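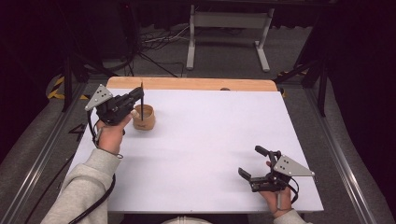

Filed under: Build Log, Student Robotics
6 min read

Week three of the handheld grippers and I have developed opinions about pens.

I signed up for this project because Nneka Dauda told me it would be "mostly code." It is mostly a cup. You stand at a white table with a gripper in each hand, like a lobster with a student card, and you take a pen out of the cup and put it somewhere else, and then you put it back, and then you do that until the clock on the laptop says you can go and eat. Somewhere down the track a model is meant to watch all this and learn from it. I hope it learns to change majors.

My total as of tonight is 702 good takes. The team total is 3684, which Chukwuemeka writes on the whiteboard in green marker every evening with the solemnity of a man updating the cricket score. The project needs the numbers, so he's allowed. What isn't allowed, in my view, is the league table beside it. I'm fourth. There are five of us.

Tobiloba is first, naturally. He has the wrists for it. He goes in low with the right hand, holds the cup steady with that, then lifts with the left in one go, and he never clips the rim. I clip the rim constantly. The cup is light, so when you clip it, it goes over, and the whole take is binned. We argued at lunch about whether the bad ones should be binned at all. Nerea says a robot that has only ever seen perfect pen retrieval will have a breakdown the first time a cup falls over in the real world. I said I had generously provided a great deal of footage on that subject. She said she'd noticed.

Abimbola has moved us from naming the runs by initials to naming them by number, after someone saved 20 takes under "final_final_mine." (Me. It was a long afternoon.) He's team lead this term because he was the only one who turned up to the meeting where it was decided. He takes it very seriously and has a spreadsheet with frozen columns.

Things I learned today, recorded here so I can't claim otherwise later:

You have to keep the cables on the outside of your wrists. I had the left one crossed over for a good ten minutes, and every time I reached across it gave a little tug, like a toddler in a supermarket. It also shows up in the data as a twitch. Abimbola played it back for the group. Twice.

Sleeves are fine as long as they don't ride over the trigger hand. Rings are not fine. Talking is fine but it makes you slow, which explains my ranking to my satisfaction if not to anyone else's.

And don't grip the pen near the top. It looks easier, because the top's just there, sticking up at you. But then it swings, and when you try to put it back the bottom end goes wandering around the rim looking for the hole while you hold your breath. Halfway down is better. Tobiloba has known this since day one and didn't mention it, and says he thought it was obvious.

We have the regional round at Kiranport in July. The task sheet came through this morning and Nerea read it out in her newsreader voice. Two arms, one table, unseen objects, 18 minutes per team including setup. "Unseen objects" caused a silence. We've seen one object. We've seen it so much that I could draw it from memory, and did, on the back of the task sheet, and now Abimbola wants me to print another copy.

So tomorrow we branch out. Nneka is bringing in whatever's in her kitchen drawer. I've put in a request for nothing round. Chukwuemeka wants to try a whisk, and there's no talking to him about it.

The other worry is Istby. They won last year, and according to Nneka's cousin they've been collecting since before the holidays with the whole class on a roster. Nwankwo are meant to be good as well. Tomton, on the other hand, apparently glued their gripper shut during a repair, and I've never felt closer to a group of strangers.

I did have one decent stretch, from four o'clock until nearly five. Left hand up by the cup, right hand waiting down near the front edge, in, lift, across, down, back. I stopped thinking about it. Didn't knock anything over, didn't twitch, didn't narrate. When I looked up Tobiloba had his bag on and was watching, and he said, "Yeah, that's it," and went home. I have been in a disgustingly good mood ever since. A compliment about picking up a pen. Mum asked how uni was and I told her the whole thing, with gestures, using the barbecue tongs. She asked whether the robot could do the dishes yet. I said it couldn't do the pen yet. She handed me a tea towel.

My forearms are killing me. There's a muscle along the outside, just under the elbow, that I hadn't met before this term and now hear from every time I turn a doorknob. Nerea has a stretch for it where you push your palm against the wall and look sorry for yourself. I did it on the tram platform. A man moved further down.

Need to remember: ask Abimbola about the late slot, return Nneka's charger, find out if a potato masher counts as round.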